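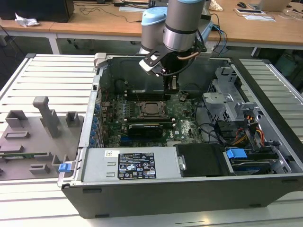 I have been taking old office desktops apart for most of my working life, and I never thought I would be excited to get to work and do it again. But I am! We've had the arm on our teardown bench at Protmont since June, and I keep meaning to write about it.

Some background for those of you who don't know the place. We get retired computers by the pallet, mostly office towers. Last year it was 2,534 of them. Every one has to be opened, the good parts pulled and the rest sorted by metal and plastic. Memory, graphics cards, drives, power supplies, over and over, leaning into a case with your neck bent. My wrists used to ache all the way through dinner.

The arm (we call it Nela, and yes, there was a vote) has a two-finger gripper and a little camera under the wrist, and it works from above, right down into the case. We still take the side panel off and lay the tower down for it. It's good with cards and memory. It is not good with cables, and I love watching it hesitate over a bundle of power wires that I could sweep aside with one thumb. So cables are ours.

What has changed for me is the day itself. There are 4 of us on the bench, same as before, and I spend much more of my time testing parts and deciding what can be sold again. Tirta Sopacua, who trained me on drives years ago, now writes the pick lists for each model of tower and is scarily good at it. She had never written a line of anything before. She has done some 50 models so far and keeps them all in a binder too, in case the server goes down.

I was worried about my job in the spring, I'll admit that. We all were, and the first few weeks were slow and pretty tense. I'd still like us to get a say in how fast the line runs, and we have a meeting about that coming up.

Next on the list is laptops. All those tiny screws! I can't wait to see what it makes of them.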